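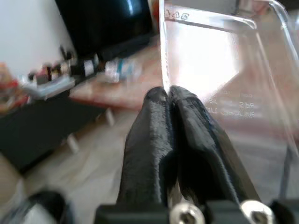
Triltden opens the lids on a new range of clear storage containers for the home

Cheetham, December 16, 2019

Triltden, the family homeware business based in Cheetham, is very pleased to announce the arrival of Ramix, a new range of clear plastic containers for kitchen shelves, craft tables, bathroom cupboards and all those other corners of the house where small things tend to gather and then go missing.

The range has been in the making since May, when the shop began asking customers what they would most like to see on its storage shelves. The answer that came back again and again was a wonderfully simple one – people wanted to be able to see what they had. Buttons, dried beans, hair clips, birthday candles, the good string as opposed to the ordinary string: all of it, customers said, was somewhere in the house, and usually at the bottom of something they couldn't see into.

Ramix containers are transparent on every side and have rounded corners, so there are no tight angles for flour or glitter to settle in, and a damp cloth goes round the inside quite happily. They come in 3 sizes, and the two smaller ones sit neatly inside the largest when they are waiting to be filled.

"I have been tidying other people's cupboards for a good many years now, and my own rather less often," said Nayara Peixoto, who looks after the storage department at Triltden. "What I love about a clear box is that you find the rice before you buy more rice. My mother had a tin for everything and a label on every tin, and I'm afraid the labels were nearly always wrong! We do still sell labels, and very nice ones, but with these you can please yourself."

The containers were tried out over the autumn in almost 100 homes in and near Cheetham, and Triltden would like to thank every household that took part, and particularly those who wrote such long and cheerful letters about the insides of their cupboards. Their remarks led to a slightly wider opening on the middle size, which is now much kinder to a measuring cup.

Ramix is on sale from today at the Triltden shop and through its sister shop in Breltitberg, where there will be a table set out so that visitors can handle each size and see how they stack. Anyone bringing a shelf measurement along will be given a hand in working out what fits.

The containers are sold singly or in sets of three. Shop enquiries and requests for samples should quote reference 2371.

Press contact: Nayara Peixoto, Storage Department, Triltden, Cheetham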